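手持ちグリッパーの収録、開きっぱなしの区間って切ってますか?

スレ立て 2023年4月7日
投稿者:parveen_b

いつもROM専なんですが、チーム内で意見が割れたまま全然まとまらないので、思い切ってスレ立てます!

うちは両手に手持ちグリッパーを持って、食卓まわりの動作をひたすら録って模倣学習に食わせる、というのをやってます。題材はカトラリーの片付けと配膳。ストライプのランチョンマットに黒い丸皿、木の柄のフォーク、あと黒いワイヤーのカトラリー立て。見た目は地味だけど、やってみると意外と奥が深いんですよ(ワイヤーの隙間に先っぽが引っかかるやつ、経験者ならわかってくれるはず)。

で、揉めてるのは「何もつかんでいない区間」の扱いです。指が開いたまま机の上にいるだけの時間、収録の中にけっこう混ざりますよね。これを学習前に切るか、残すか。

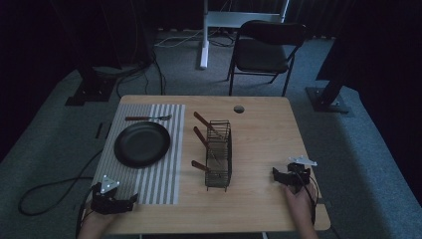
Parveen Bangash
Hostia データ収集班 収録担当/Drirnunau プロジェクト

自己紹介が後になっちゃってすみません。名前のとおりの者です。録るのもラベルを付けるのも私なので、切る派が勝つと私の作業が増えます。つまり利害関係者です(笑)

私は残す派です。理由はけっこう単純で、切ったデータで学習させた前回のモデルが、開始直後からもう何かをつかもうとして指を閉じ始めたんです。皿はまだ遠いのに閉じる。開いたまま近づく、という部分がすっぽり抜けてるんだから当たり前といえば当たり前なんですけど、見たときは変な声が出ました。

切る派の同僚の言い分もわかるんです。止まってる区間が長いと、モデルも止まることを覚えちゃう。置いたあとにその場で固まって動かない、っていうのも前に見ました。どっちも困る!

ちなみに収録は1回につき最大100エピソードまで貯めてからまとめて書き出してます。書き出しのツールは社内のPirzadaというやつで、こいつに静止区間の自動カットが付いてるのが揉め事の発端です。オンにするかオフにするか、それだけの話なのに会議が伸びる伸びる。

みなさんのところはどうしてますか。雑談レベルで全然いいので聞かせてください。

----

投稿者:nukazuke_jig

スレ立て乙です。うちは切る派。ただし全部は切らないです。

手先の速度がしきい値を下回ってるフレームを間引いて、最低限だけ残す感じ。開いたまま動いてる区間は止まってるわけじゃないから、そもそも切る対象に入れてません。parveen_bさんの前回のやつって、もしかして「グリッパーの開度が変化していない」を静止扱いにしてませんか? それだと移動中もまるごと消えます。うちも昔それで同じことになって、しばらくモデル側のせいにしてました……

----

投稿者:parveen_b

うわ、それかもしれない。Pirzadaの設定、開度と手先速度の「どちらか」で判定してる気がします。確認してきます!

あと手首のカメラの話もしたくて。指が開いて下に何もないとき、手首側に写るのって木目だけなんですよね。薄い色の木の天板で、木目が横にうねうねしてて、両側から黒い指が出てる。正直、人間が見てもどのエピソードのどこなのか区別がつきません。こういうフレームに学習的な価値があるのかっていうのが、切る派のもうひとつの主張です。

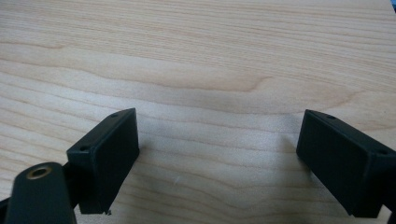 横からすみません、手首のカメラと左右の手の位置って、時刻はどうやって合わせてるんですか?

投稿者:parveen_b
収録開始のトリガーを左右同時に送って、それでも残るずれは書き出しのときにタイムスタンプで補間してます。前は手をぱちんと合わせる動作を最初に入れて目視で合わせてたんですが、疲れてくると雑になるのでやめました。左右のずれが2フレームを超えたエピソードは捨ててます。もったいないけど、両手で受け渡す動作だとそのくらいでも変な軌道になるので。

----

投稿者:tonkachi_umi

木目しか写らないフレームに価値がない、っていうのはちょっと違う意見です。

木目って位置の手がかりになりすぎるんですよ、逆に。同じ机でばかり録ってると、モデルが木目の曲がり具合で「いま机のどのへんか」を覚えてしまう。そうすると机を替えた途端にだめになる。うちは白い作業台から茶色い机に移しただけで成功率ががくっと落ちました。だから残す残さないより先に、天板の種類を増やすのが先じゃないかなあ。

クロスを敷くだけでも違います。安い布を買ってきて、とっかえひっかえ。うちは布を11枚ローテーションしてます。洗濯が面倒。

----

投稿者:nukazuke_jig

>木目の曲がり具合で覚えてしまう

それは手首カメラの画をそのまま入れてるからで、色と明るさの拡張を強めにかければかなり緩和しませんか? うちは机1台でずっとやってますけど、別室に持っていっても普通に動きましたよ。布を増やすと収録の手間も増えるし、しわに指が引っかかるしで、私はあんまり好きじゃないです。

----

投稿者:tonkachi_umi

色の拡張じゃ模様の形は変わらないので、そこは納得できないです。別室で動いたのは机の模様がたまたま似てたとかじゃなくて? 試すなら無地の机でやってみてほしい。しわはまあ、たしかに引っかかります。そこは認めます。

----

投稿者:parveen_b

おふたりとも勉強になります……! うちは部屋の端にカーテンを引いて、照明もかなり暗めでやってるので、明るさのほうも偏ってるかもしれません。布はうちだとランチョンマットがその役なのかな。マットの上にいるときと木の上にいるときで手首の見え方が全然違うので、マットの位置をもっとずらして録ってみます。

で、確認してきました。Pirzadaの判定、やっぱり「どちらか」でした!!! nukazuke_jigさんの言うとおり、開いたまま移動してる区間がごっそり消えてました。会議で延々やってたのは何だったのか。同僚に言ったら黙って設定画面を開いてました。

ただ、設定を直しても、本当に止まってる区間をどのくらい残すかは別の話として残るんですよね。私の手、つかむ前にちょっと迷う癖があって。指を全開にして、机の上で一瞬考えてしまう。
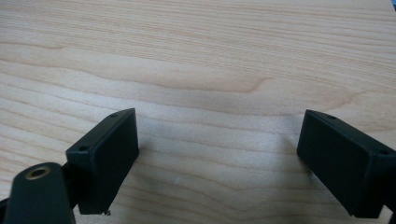 Radosław Czerwiński
迷いは切らないで、録る側で減らしたほうがいいと思います。私もずっと手持ちでやってきましたが、収録前に声に出して手順を言うだけで、かなり変わりました。「右でフォーク、左で皿を押さえる、立てに入れる」みたいに。頭の中で決まっていれば手は止まりません。編集で消すと、止まる直前の減速と、動き出しの加速がつながってしまって、実際には誰もやっていない動きができあがります。それをモデルに覚えさせるのは私は嫌ですね。

あと、指を毎回全開にするかどうかも決めておいたほうがいいです。フォークの柄みたいに細いものに全開で行く人と半開きで行く人が混ざると、開度の予測がぼやけます。

----

投稿者:parveen_b

声に出す、やってみました! 隣の班に変な目で見られましたが、たしかに迷いが減りました。というか言ってるうちに自分の手順が毎回ちょっと違うことに気づきました。フォークを先に取るときと、皿を先に寄せるときがある。そりゃモデルも迷いますよね……

開度は決めてませんでした。私はいつも全開です。もうひとりの収録者は半開き派らしくて、いま初めて知りました。

----

投稿者:nukazuke_jig

手順をそろえすぎるのもどうかと。うちは順番を固定して録ったら、皿の位置がちょっと変わっただけで詰まるモデルになりました。順番は混ぜて、つなぎ目だけ滑らかにするのが好みです。Czerwińskiさんの言う「つながってしまって変な動きになる」は、間引き率を控えめにすれば目立たないですよ。3フレームに1つ残すくらいなら、うちでは問題出てません。

----

Radosław Czerwiński
順番を混ぜるのは賛成です。私が言っているのは、1本のエピソードの中で手が迷わないように、という話です。エピソードごとに違う手順を決めてから始めればいい。間引きについては、やっぱり意見が合わないままですね。遅い動作には、遅い理由があることも多いので。ワイヤーの立てに差し込むところなんて、慎重になって当然でしょう。そこまで静止扱いで間引かれると困ります。

----

投稿者:mochi_harness

流れと関係ないんですけど、ケーブルどうしてます? うちは有線のグリッパーで、床にケーブルがたまってきて、足に絡むと手の軌道にも出るんですよ。マーカーで位置を取ってるから余計に目立つ。あれも迷いみたいな動きに見えて、ラベル付けのときに判断に困ります。

----

投稿者:parveen_b

ケーブル、うちも有線です!! 床はぐちゃぐちゃです。右は机の右端から下に落として、左は床で輪になってます。踏むと手がくいっと引っ張られて、ログを見るとすぐわかるやつ。とりあえずそういうエピソードは書き出し前に除外してます。天井から吊るのが正解なんですかね。

グリッパーの上に付けてる白い三角のマーカー板も、体をひねると自分の腕で隠れることがあって、そこもぷつっと飛びます。こっちは立ち位置を決めたらだいぶましになりました。

----

投稿者:mochi_harness

吊るのはうちもやったんですが、今度はケーブルの重さで手が上に持っていかれる感じがして戻しました。手首のあたりで一回たるませてバンドで留めるのが今のところ一番ましです。肩に回す人もいます。好みかも。

----

投稿者:tonkachi_umi

肩に回すと帰るとき外し忘れますよ(経験談)。

布の話に戻すと、Wistorineの練習用セットを前に触ったとき、天板の柄が混ざってるほうが明らかに粘りました。数字が手元にないので強くは言えませんが。parveen_bさん、次に録るときマットなしの回も少し入れてみてください。結果が知りたい。

----

投稿者:parveen_b

入れます! いまのところの予定、書いておきますね。

・Pirzadaの判定は「両方止まっているとき」に変更
・静止区間は、切らない版と軽く間引く版の両方を書き出して学習させる
・手順はエピソードごとに決めてから、声に出して録る
・開度は全開にそろえる(半開き派の同僚とは交渉中)
・マットの位置をばらす、マットなしも入れる

間引き版と残し版、同じ元データから両方作れるので、これでnukazuke_jigさんとCzerwińskiさんのどっちの言い分がうちに合うか見られるかなと。11月に社内で見せる予定があるので、それまでには結果をここに書きに来ます。

----

投稿者:nukazuke_jig

おお、比較するなら評価のときの皿の初期位置はそろえてくださいね。そこがばらばらだと何を見てるのかわからなくなるので。あと間引き率は書いておいてほしいです。

----

投稿者:parveen_b

了解です、位置は机にテープで印を付けます! ……と書いてから、印が手首カメラに写ることに気づきました。評価のときは剥がします。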